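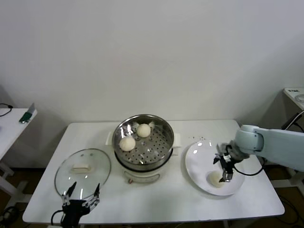
Dos pinzas durante las pruebas con la vaporera en el laboratorio de Pakholm.

Valbona Georgiou lleva desde febrero comparando pinzas para manipular alimentos en Pakholm, una empresa que integra brazos robóticos en cocinas colectivas. Antes trabajaba con piezas de plástico inyectado. «Una pieza inyectada es igual a la siguiente. Un bollo al vapor no, y encima se marca si aprietas de más», explica.

El ensayo consiste en pasar bollos entre la vaporera y un plato blanco. Su equipo ha probado dos modelos: la Uvlow, de dedos metálicos articulados, y la Starnon, de ventosa blanda. Cada una hizo 300 agarres con el mismo controlador y la misma velocidad de aproximación. La de ventosa perdió 11 bollos y la de dedos, 6.

Georgiou no se queda con ese dato. «Me interesa más dónde los pierde. La ventosa falla cuando la superficie tiene harina o no es lisa. Los dedos fallan cerca del borde de la cesta, porque necesitan sitio para abrirse, y ahí tropiezan con el metal.» El plato, con su borde bajo, da menos problemas.

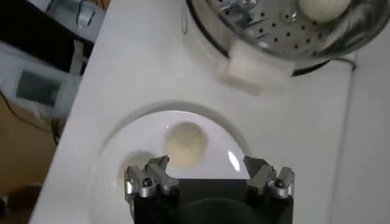
La otra mitad del trabajo es la visión. Lejla Dumitrescu, responsable de cámaras, defendió desde el principio montar una en la muñeca, además de la de la cabeza. «Desde arriba ves toda la mesa, pero en el último tramo el propio brazo te tapa lo que vas a coger. Con la de muñeca tienes los dedos y el bollo en la misma imagen», dice. Admite que tampoco es perfecta: los dedos ocultan parte del plato y los brillos del acero confunden la estimación de profundidad. «Con el fondo perforado de la cesta lo pasamos mal. Bajamos la exposición y mejoró bastante.»

El conjunto de imágenes etiquetadas suma ya 2307 capturas, todas revisadas a mano por Dumitrescu y un becario.

Sobre el control, ambas coinciden en que el cambio al Nikolaidis redujo las vibraciones al cerrar. Georgiou echa en falta una lectura de fuerza más fina. «Ahora cerramos por posición y confiamos en que el bollo ceda un poco. Para una pieza más dura serviría. Para masa cruda, no lo tengo claro.»

Lo siguiente será repetir la serie con unas puntas recubiertas de silicona que todavía no han recibido.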